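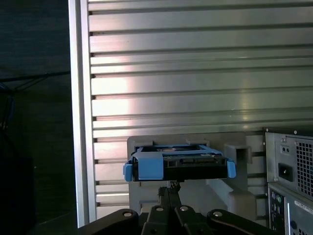 5. Shop-floor trials: taking apart and refitting desktop computers

5.1 Setting

The household tasks in Section 4 were chosen for their soft materials and loose tolerances. The tasks in this section have the opposite character. Desktop computers are made of rigid parts with known dimensions, the fasteners are standard, and the order of work is written down in service manuals. If present-day manipulators are ready for any manual work outside a fixed production cell, a repair bench would seem a fair place to look for it.

The trials took place at the Ó Ceallaigh repair shop in Zumcombe, which buys used office machines in mixed lots, replaces drives and memory, and sells them on. The work is done on ordinary benches. No change was made to the lighting or to the way cases are stored. The arm was fitted with a two-finger gripper and a small camera at the wrist, and was driven either by an operator or by the Fledow planner, version as described in Section 3.2. Recording began on 03/12/2018 and was completed before the shop closed for the holidays.

5.2 Task list

We broke the shop's own work sheet down into 17 elementary tasks. An elementary task is one that a technician would name as a single step when teaching the job to someone new: release a drive latch, draw out a caddy, seat a memory module, unplug a data cable, route a cable clear of the side panel. Turning a screw was left out. Powered screwdriving by robots has been treated at length elsewhere, and on most of the cases we met the drive and memory can be reached without tools once the side panel is off.

Each task was scored as complete, complete with damage, or not complete. A task counted as complete only if a technician who came to the bench afterward would have been able to go on with the next step without correcting anything. This is a stricter rule than the one used in Section 4, where a towel folded a little out of square was still accepted. We think the stricter rule is right for this setting. A data connector that is nearly seated is of no use to the customer and is harder to find later than one that was never plugged in.

Operator-driven runs were recorded first. They serve two purposes: they supply training data for the learned grasp model, and they show what the hardware can do when perception and planning are left to a person. Where the operator could not do a task with the gripper, the task was marked as limited by hardware and was not attempted by the planner.

5.3 Handling of drive caddies

Caddy handling gave the best results of any group. A hard drive caddy has flat sides, a front handle and a fixed size, and most of its surface may be touched without risk. In the bench version of the task the caddy rests on a plastic holder, and the gripper must approach, close on it, lift it clear and set it back. The planner completed this version in nearly every attempt, including attempts in which the holder had been moved between runs.

Two kinds of error remained. In the first, the fingers met one of the small tabs at the ends of the caddy and pushed the part along the holder before closing. The second kind had to do with light. Bare metal behind the work threw back bright patches, and the depth estimate near those patches could be wrong by more than the width of a fingertip. Hanging a dull cloth behind the bench removed this error completely. We report the results without the cloth, as the shop does not use one.

Taking the same caddy out of a closed bay was much harder. The latch must be held open while the caddy is drawn forward, and a technician does this with the thumb and first finger of one hand while the other hand steadies the case. With one arm and two fingers, the latch must be made to stay open by itself, or the two motions must be merged into one. Some latches allow this. On cases of the hooked type, the operator found a way to press on the hook with the outside of one finger and pull with the tip, but the move took several tries to learn and the planner did not reproduce it.

5.4 Work inside the case

Once the gripper has to enter the case, the main difficulty changes. The parts themselves are still rigid, but the cables are not, and cables take up much of the free space through which the fingers must pass. A geometric model of the case, even an exact one, says little about where a cable bundle will lie on a given day. Two machines of the same make that arrive in the same lot may have been opened by different people and closed up with the wiring pushed to different sides.

Figure 6 gives a typical view from the wrist camera. Both memory slots are empty, and a module placed there would have to be brought in past the black cable bundle that arcs over the center of the case. Hanging labels add to the problem. They are light, they turn when a cable is brushed, and a small movement of the gripper is enough to set one turning. In several runs the tracker took such a turn as movement of the part behind the label and stopped the arm.

Figure 6. Interior of an opened desktop tower, wrist camera. Motherboard at upper middle, drive cage with blue latch at left, gripper entering from the bottom edge.

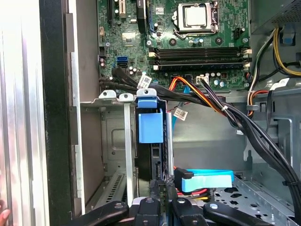
One reader of an earlier draft objected that the cable problem is of the shop's own making, and that a firm which wanted to use robots would simply tie back or cut away the wiring before the machine reached the arm. On this view the trials measure the untidiness of used computers and say little about the state of manipulation. The reader added that factories have always prepared parts for their machines, and that there was no reason to hold a repair robot to a different standard.

The point has some force. We ran a further set of attempts in which a technician first gathered the loose cables and fixed them to the side of the case. Success in seating a memory module rose clearly, and success in unplugging a data cable rose a little. The preparation, however, took the technician longer than seating the module by hand would have done. For a shop of this size the gain is therefore negative. The sum might come out differently for a plant that handles one model in very large numbers, and we make no claim about such plants.

There is also a matter of definition. If the question is whether a robot can do a chore, the handling of whatever lies in the way belongs to the chore. A person asked to change a memory module moves the cables aside without noticing that this is a step. It appears nowhere on the shop's work sheet, and we had to add it to the task list after the first day of recording.

5.5 Force and contact

The memory task deserves a separate remark. A module needs a firm, even push along its length, and the retention latches at the ends of the slot close when it is fully down. The push required is well within the strength of the arm. The difficulty lies in keeping it even. When the gripper holds a module near its middle, a small tilt is enough to seat one end and leave the other end high. Technicians correct this by pressing first one end and then the other, guided by feel and by the click of the latch.

Our gripper has no sense of touch at the fingertips. Force is estimated from motor current, and the estimate is too coarse to tell a seated end from one that has stopped against the lip of the slot. We also tried a set of sensing fingertips made by Plultico. They could tell the two cases apart on an open board, but the added thickness kept the fingers from fitting between the slots and the drive cage in most of the cases on hand. Results with these fingertips are left out of the totals for that reason.

5.6 Results

The recordings contain 2530 attempts in all, operator and planner together. Of these, almost 500 were planner attempts inside a case with the cables left as found – the condition closest to real shop work. The planner completed 201 of them. Most of the completed attempts belong to a few easy tasks, chiefly pressing a latch that stays open and lifting a part that is already free. No planner run finished a full drive exchange from the open side panel to the last connector.

Damage was rare. The most frequent kind was a bent retaining clip on a data cable, which costs little but is easy to miss. Two boards were withdrawn from use after a finger struck a raised component. Both events took place while the arm was backing out of the case, a motion that the planner treats as the reverse of the approach. The cables had shifted in the meantime and the reverse path was no longer free. A later version replans the way out, at some cost in time.

5.7 Discussion

Taken with Section 4, these results do not support the common belief that rigid parts are easy and soft parts are hard. The drive, the module and the board are as rigid as parts can be, and handled one at a time on the bench they caused little trouble. Put together in a used case they formed a task that was in several ways harder than folding. What the two settings share is the need to move one thing aside while acting on another, often with the same hand.

The operator runs give a useful upper bound. With the same arm and gripper, the operator completed most of the tasks that the planner failed, though slowly. Only the hooked latch under spring load and the freeing of a cable trapped under the drive cage were judged limited by hardware. For the remaining tasks the gap lies in perception and in the choice of motion, and a better gripper alone would not close it.

Speed was not scored. A technician at the shop works several times faster than the operator did through the arm, and the planner was slower than the operator in every task except lifting a caddy from its holder. We return to the question of cost in Section 6, where the bench version of the caddy task is considered as a possible first use: sorting and testing pulled drives, with a person still doing the work inside the case.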